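Nukier soap set - read me first

Hello! This folder holds the soap-and-dish part of Nukier, our collection of small household jobs for teaching a two-handed policy. 500 episodes for training, 100 kept back for testing, all done by people holding a gripper in each hand. I wrote most of this on July 28, 2025, so if the folder and the text disagree, believe the folder.

Every episode is one of two jobs: soap into the dish, or soap out of it and onto the board. The wrist views are the ones I'd train on first, as you get the contact between finger and soap really close up. 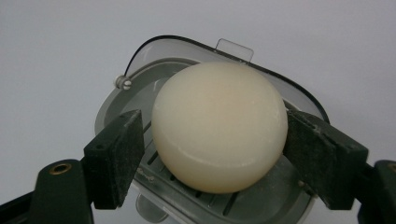

Salamatu Fiadzo asked whether a bar of soap is too easy, given that it doesn't bend or spill, and whether a policy trained on it would learn anything about grip at all. Fair question! My answer is that a domed bar gives the fingers very little flat side to hold, and plenty of our early tries ended with it shooting off across the board (I've left those in, marked "slip" in the notes column).

A few things about the layout. The dish and the bar get moved between episodes, and whoever is recording picks the spots - please don't use a fixed grid, we tried that in November and the policy just learnt the grid. Kane and Shewit did most of the left-hand-first episodes, I did the rest.

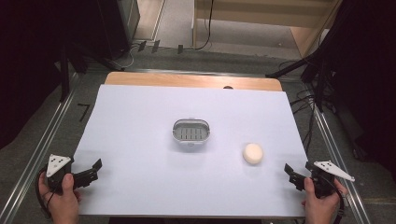 Episodes run up to 15 seconds. Anything longer gets split, and the second half carries the same number with a "b" on the end. Head and wrist streams are lined up by timestamp, but do check the first few frames, as the left wrist tends to start late.

Still to do: the lid labels, and a proper list of which episodes came from Losville.

Problems or odd files, tell Bezawit Kahsay or me.

Dagim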